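Reading time: 1 min
Last updated 6/27/20

Subject: Re: [Tarar stitchers] Practice pads, black thread

> Do the Proldale pads hold up for a whole row of interrupted stitches,
> or do they tear near the line?

I love these pads! Four rows in on mine and no tearing yet. Black thread is so easy to follow on the pale pink, and the surface has little creases and pores like skin.
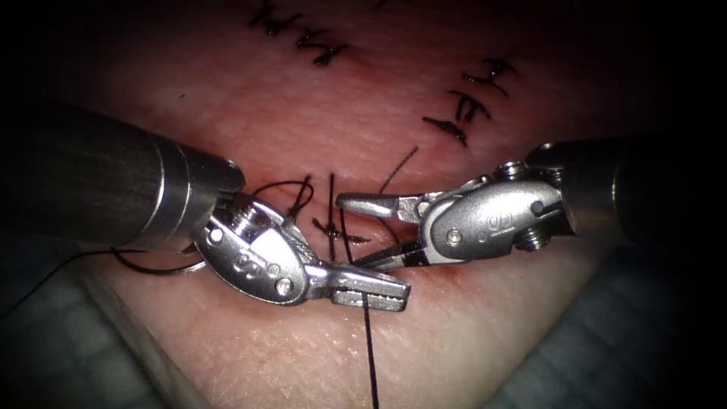
TAILS AND TENSION

Cut your thread at 11 inches and leave the tails long enough to grab. I like to see the knot sit right on the line, small and dense, with the tails standing clear of it (very satisfying!).

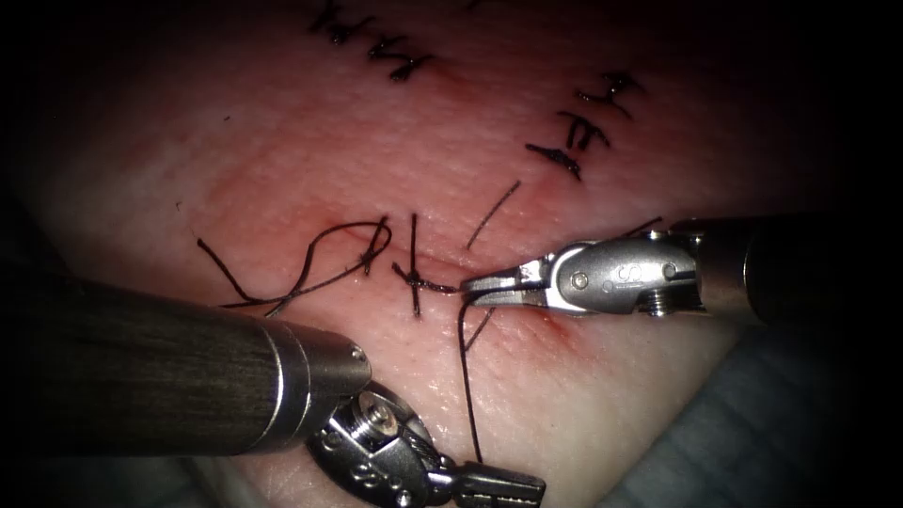 Detlow wrote back that 11 inches feels short for beginners and that 20 saves a lot of rethreading. Fair point, I'll try it on the next row!

Contact the list | © Hivurdale Suture Practice List | Back to top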